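Mastarby Parcel Set – User Guide

Section 4: Packing small mixed items

Use this section when several small things are going into one carton. For a single large item, see Section 3. For glass and ceramics, read the cautions at the end of this section first.

Before you start

You will need:
1 Mastarby carton, size Tumier or Bråten
1 roll of packing tape
Filler paper
1 address label
Scissors

Work at a table with room for the carton and everything going into it. The Tumier carton holds up to 800 g of contents. For anything heavier, up to the limit printed on the base, use the Bråten.

4.1 Setting up the carton

1. Unfold the carton and press the corners until it stands square.
2. Fold in the two short bottom flaps, then the two long ones.
3. Run one strip of tape along the center seam. Let it extend 2 inches up each end.
4. Turn the carton over and leave the top flaps open.

Note: Stand the tape roll on its edge within reach. Laid flat, the free end tends to stick to the roll and is slow to find again.

4.2 Laying out the items

1. Put all the items on the table in front of the carton before packing any of them.
2. Close all lids. Cups and jars with loose lids should be taped across the top.
3. Switch flashlights off. If the batteries come out easily, remove them and wrap them separately.
4. Place very small items, such as USB sticks and keys, in a Brenent pouch. They slip under the bottom flaps if packed loose.
5. Leave soft toys until last. They fill gaps well and need no wrapping. 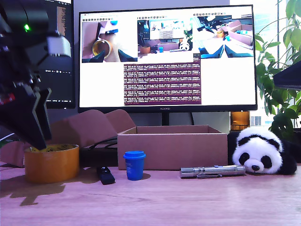

Fig. 4-2. Small items laid out in front of an open carton: lidded cup, flashlight, plush panda. Tape roll at left.

4.3 Filling and closing

1. Cover the base with crumpled filler paper.
2. Put the heaviest item in first, near the middle.
3. Wrap hard items one at a time and stand lidded cups upright – never on their sides.
4. Add the pouch, then the soft items.
5. Shake the carton gently. If anything moves, add paper.
6. Close the short flaps, then the long ones, and tape the seam as in 4.1.
7. Stick the label to the largest face, clear of the tape.

Cautions

Do not pack liquids in the Tumier carton. A jar with anything in it goes in a Bråten, inside a sealed bag.

Do not fill the carton so high that the flaps bulge. The seam will open under a stack.

Keep scissors and other blades out of the carton while you pack.

Spare filler paper is sold in packs of 100 sheets. Section 5 covers labels and returns.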